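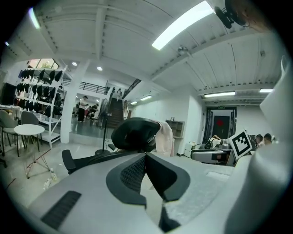 Skukley Gripper Club

The Skukley Gripper Club is a student robotics club that builds and tests hand-held grippers, and I've been a member long enough that this article is going to be a bit biased. We use the hand-held kind to show a robot arm how a job is done. You pick things up with the gripper yourself, over and over, and the recordings go off to train the arm.

Where the name comes from

Skukley is the suburb, or what the older maps call the suburb. The club started one January as a summer project with 13 students and one gripper that had to be shared. It was called the Jokico Group at first, after the hardware shop that gave us our first box of screws. The shop closed and the name went with it.

What we do

Most sessions are spent on ordinary chores in ordinary rooms -- tidying, stacking, moving a bottle from the floor to a table. A task counts as finished when we have 100 clean recordings of it. That sounds quick until you've done it! Your wrist gets sore, your fingers come down slightly crooked, and somebody walks through the middle of a take (usually me, on the way to the kettle).

New members start on finger pads. The soft black V-shaped ones are everyone's favourite to work with, and they're the part we argue about most. Some of us like a firm rubbery pad that keeps its shape, others want more give around small things like pens and lids.

Marker boards

We also use square black-and-white marker boards, which help the software work out where the gripper is in the room. Holding one at a good angle is a proper job and we take turns at it.

The Proltlow Cup

The club's main outing is the Proltlow Cup, where teams get 17 minutes to teach an arm a chore they haven't seen before. We came fifth last time, with more than 600 recordings behind us and a colour-sorting program called Jõgi that worked beautifully at home and sulked all day at the venue. Jõgi has been rewritten twice and is still the slowest part of our setup.

Last updated May 24, 2024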